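Skurura, l'atelier de tri : galerie

Juillet 2026

La page rassemble des images et des notes sur le tri du linge chez Skurura. L'atelier reçoit des vêtements donnés, surtout des tricots et des petites pièces pour enfants, et les prépare pour la boutique Amissah, dans la même rue. Le travail se fait sur des tables à hauteur de hanche, pièce par pièce. Araba Kwofie tient le registre des arrivages, Seidu Nutsugah s'occupe des tables et du rangement.

La saison a commencé avec plus de 400 pièces en attente dans l'arrière-salle. Les manteaux et les pantalons sont partis en premier parce qu'ils prennent de la place. Les mailles fines sont restées pour la fin. Elles demandent plus de temps, il faut les étaler, regarder l'endroit puis l'envers, vérifier les bords-côtes et les coutures. Un point ajouré peut cacher une maille filée, et les petits trous d'un motif se confondent facilement avec un accroc.

Les couleurs claires sont traitées à part. Bleu pâle, gris, écru : elles passent sur un fond blanc, les taches s'y voient mieux que sur le bois. Les pièces vues vont dans un panier ajouré en plastique et y restent jusqu'au pliage.

Tri des mailles claires, bleu pâle et bleu-gris, avec le panier blanc ajouré.

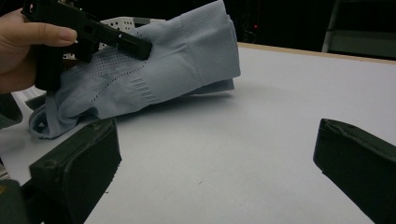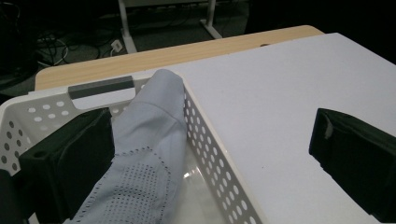 Les paniers de ce modèle ont remplacé les cartons l'an dernier. Ils se lavent à l'éponge, s'empilent quand ils sont vides et laissent passer l'air. Les cartons prenaient l'humidité du sol et il fallait en jeter régulièrement. Nous en avons gardé deux ou trois pour les chaussures.

Le pliage se fait en fin de séance. Senyo Atinga plie les manches vers l'intérieur, puis le bas vers le col, sans marquer le pli avec la main. Les tricots à côtes sont posés à plat et jamais suspendus, les épaules se déforment sur un cintre. Pour les pièces longues et étroites, on se contente d'un seul pli au milieu.

Chaque pièce reçoit ensuite une étiquette en papier attachée avec un fil de coton. On y note la taille, la matière quand elle est connue et le numéro de bac. Les étiquettes adhésives ont été abandonnées, elles laissaient de la colle sur la laine. Quand l'étiquette de composition a été coupée, on écrit « matière inconnue » et la pièce est lavée à froid.

Le classement compte 7 bacs :
Bébé
Enfant
Adulte, mailles fines
Adulte, grosses mailles
Chaussettes et accessoires
À repriser
À recycler

Le bac « À repriser » est relevé par Hayley Rowbotham, qui emporte les pièces chez elle et les rapporte une fois réparées. Elle demande qu'on glisse une épingle de sûreté à l'endroit du défaut. Sans repère, elle passe parfois un quart d'heure à chercher un trou que quelqu'un avait bien vu au tri. Les boutons dépareillés vont dans un bocal posé sur l'appui de fenêtre et lui sont destinés aussi.

Le bac « À recycler » reçoit les mailles feutrées, les tissus brûlés au fer et tout ce qui est trop usé aux coudes. Ces textiles ne sont pas pliés. Ils partent en sac chez Plullura, qui les effiloche pour en faire du rembourrage. L'enlèvement se fait quand deux grands sacs sont pleins.

À la fin de la période, 360 pièces étaient prêtes pour la boutique. Le reste se partage entre la reprise et le recyclage, avec quelques lots encore à laver. Wumpini Akpalu a commencé à monter les rayons d'automne chez Amissah et prendra les grosses mailles en premier. Les affaires de bébé suivront, elles sont demandées toute l'année et le portant actuel est presque vide.

Pour déposer des vêtements

Les dépôts se font à l'entrée de la cour, en sac fermé. Merci de vider les poches et d'attacher les chaussettes par paires. Les tricots doivent être lavés et bien secs, un seul vêtement humide suffit à donner une odeur à tout un sac. Nous prenons les pièces avec de petits défauts, à condition que la maille ne soit pas défaite sur toute une rangée.

Nous ne prenons pas les couettes, les oreillers ni les tapis. Les draps et les serviettes sont acceptés dans la limite d'un sac par foyer.

Les photos du coin lavage et des nouveaux rayons de la boutique seront ajoutées dans une galerie séparée. Celles du printemps restent consultables dans les archives du site, à la rubrique Atelier.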